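# Moving a coin collection from tubes into capsules

These instructions are for one-ounce silver coins that have been sitting in plastic tubes or flips and need to go into individual capsules. I wrote them up after moving my own set of Crichton harbor coins in October. The series has nine designs so far, each with a mintage of 2,000, except the lighthouse, which had 3,000. I had doubles of most of them. The same steps work for any modern silver coin with a smooth or reeded edge.

Set aside an evening. The work is slow and there is no good way to speed it up.

## What you need

- Capsules in the right inside diameter
- A soft, lint-free cloth or a thick clean towel
- Cotton or nitrile gloves, if you like to wear them
- A rubber bulb blower (the kind sold for camera lenses)
- A caliper, either plastic or digital
- Labels and a pencil
- A box or tray that holds the capsules upright

Don't buy the capsules first. Measure first, then buy.

## Step 1: Measure

One-ounce coins are not all the same size. Two coins with the same silver weight can differ by more than a millimeter across, and a coin that is loose in its capsule will turn and pick up marks on the rim. Measure one coin of each design. Hold the caliper jaws lightly on the edge and don't drag them across the face. If you are nervous about metal jaws, use a plastic caliper.

Write the number down next to the name of the design. I had assumed the whole Crichton series was one size. The first two issues turned out to be slightly narrower than the rest, and I had to send a bag of capsules back.
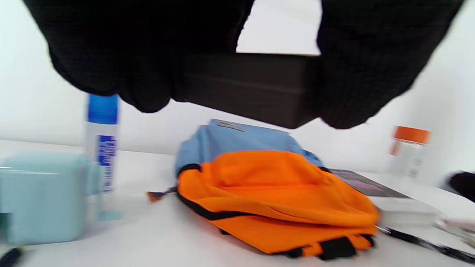 *Gloved hands with a dark brown block, backpack on the table.*

Capsules come in two general types. Direct-fit capsules are made for one diameter and have no insert. Ring-type capsules have a foam ring that takes up the extra space, so one outside size can hold many different coins. Direct-fit looks cleaner. Ring-type is handy if your collection is mixed and you want everything to fit the same tray.

I used Tovine direct-fit capsules for the main set and Nirnari ring capsules for the odd ones. The Tovine ones close tighter. With the Nirnari you get a choice of black or white rings, and the black ones show dust badly. If you buy ring capsules from anyone, check that the foam is sold as archival or inert. Some cheap foam gives off gases over time, and silver will tone where it touches.

## Step 2: Set up the work surface

Work at a table, sitting down. Spread the towel so that it covers more of the table than you think you need. A coin dropped on a towel from a few inches up will usually be fine. A coin dropped on a hard floor will not.

Put the light to one side so you can see hairlines and dust. Move drinks and food to another room. Take off rings and any bracelet that hangs.

Wash your hands with plain soap and dry them fully, even if you plan to wear gloves. Hand lotion is a bigger problem than people expect, and it goes through cotton.
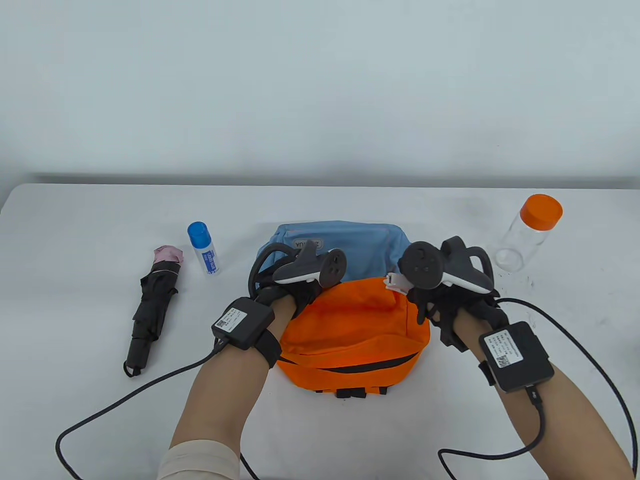

Open the bag of capsules and pull apart as many as you'll use in the next half hour. Leave the rest sealed. Lay the halves open side down on the cloth so dust doesn't settle in them. Look each one over for scratches and stray bits of plastic from the mold, which tend to sit right at the inside rim.

## Step 3: Take the coins out of the tube

Never pour a full tube out into your hand. Lay the tube on its side on the towel, tip it very slightly, and let the coins slide out as a stack. Then lift them off one at a time by the edge, thumb and first finger only.

If the stack is stuck, warm the tube in your hands for a minute and try again. Don't bang it. Old tubes shrink a little and can grip the coins hard. A tube that won't let go can be cut open down the side with a small saw, kept well away from the coins, but I've only had to do that once.

Keep the coins separate once they're out. Most of the marks I found on mine had come from coins sliding over each other in the tube.

## Step 4: Blow off dust, and stop there

Use the bulb blower on both faces of the coin and on both halves of the capsule. Don't blow with your mouth. Tiny drops of spit leave spots that may not show for months.

Do not wipe the coin. Do not polish it, dip it, or use baking soda, toothpaste or silver cloth. Cleaning removes the surface and takes a good part of the collector value along with it. If a coin has milk spots -- the cloudy white patches common on modern silver -- put it in the capsule as it is. 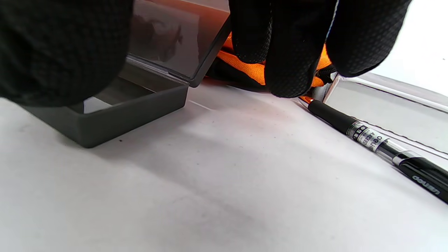
Set the coin into the deeper half of the capsule with the side you want to display facing the clear lid. Line up the design so it's upright. Place the other half on top and press evenly with both thumbs until you feel it seat all the way around. Then turn the capsule over under the light. If you see a hair or a speck, open it now. You will not want to later.

## Step 5: Label and log

Put the label on the capsule's edge or on the tray slot. Adhesive on the face of the capsule is hard to get off and blocks the view. I write three things on each label: the design, the year, and a log number.

The log can be a notebook or a spreadsheet. For each coin I record the log number, purchase date, dealer, price paid, diameter, and any marks or spots I can see. Rahel Nägeli, who runs the coin table at our club, also adds a column for where the original paperwork is kept, and I've started doing that too. Keep a copy of the log somewhere other than with the coins.

## Step 6: Put them away

I keep mine in a Laltska tray box with room for 80 capsules. Any rigid box will do if the capsules don't rattle. Avoid untreated wood and ordinary cardboard, both of which can speed up toning. Add a small packet of silica gel and swap it when it's spent.

Store the box where the temperature stays steady. Attics and garages are poor choices, and so is a basement unless it's dry year round. An interior closet shelf is fine.

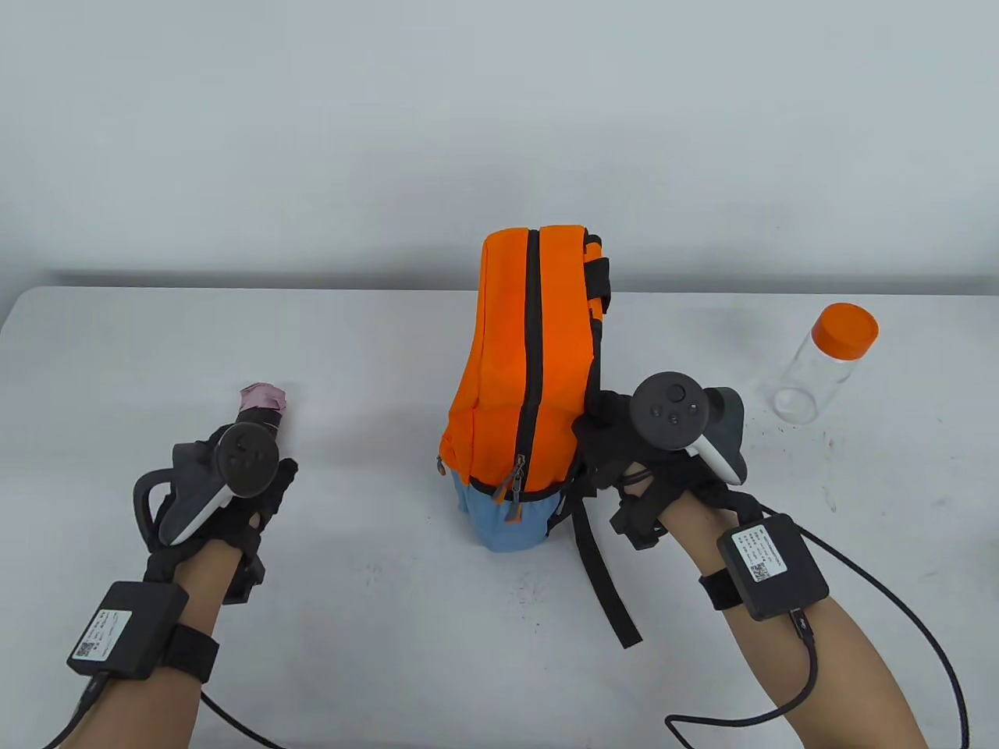
**Can I put the empty tubes to use again?**

Keep them for lower-value coins of the same diameter. Rinse them with plain water, let them dry with the caps off for a full day, and check the inside for grit before you put anything in.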